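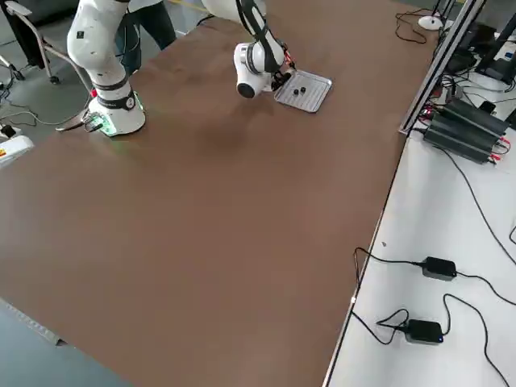 Hanyu Song replied:
The Cledport Film Society should reconsider the intermission. The April screening of the family comedy ran well without one, and members with children reported no difficulty. A pause of 30 minutes would bring the evening to a close later than many households can manage.

Nicanor Bustos replied:
I must disagree with the previous post. The program for this season is a double feature, the original followed by the remake. Members cannot reasonably be asked to sit through 2 films without a break. The shorter pause used at the Ivanov retrospective was not sufficient for the line at the refreshment counter.

Magdy El-Sayed replied:
May I ask whether the remake must be shown at all? The original is the stronger film, and the rental fee of 900 would be better spent on a title members have not seen.

Adel Tawfik (moderator) replied, 2022-09-28:
Both titles are confirmed and the fee has been paid. Please confine further posts to the intermission and refreshments.

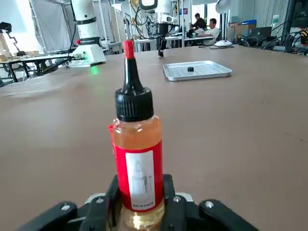
The intermission will stand as announced, and the refreshment rules remain in force. Popcorn and drinks may be taken to the seats. Members who bring their own sauces or syrups are asked to use a container that closes like this one, with a screw cap and a separate tip over the nozzle. Open cups of sauce will not be admitted to the auditorium.

Hanyu Song replied:
I accept the decision on refreshments. I maintain my objection to the length of the pause and ask that it be recorded.

Nicanor Bustos replied:
Will the doors remain open during the break for members who attend only the second film?

Adel Tawfik (moderator) replied:
They will. Tickets for the second film alone are available at the front desk.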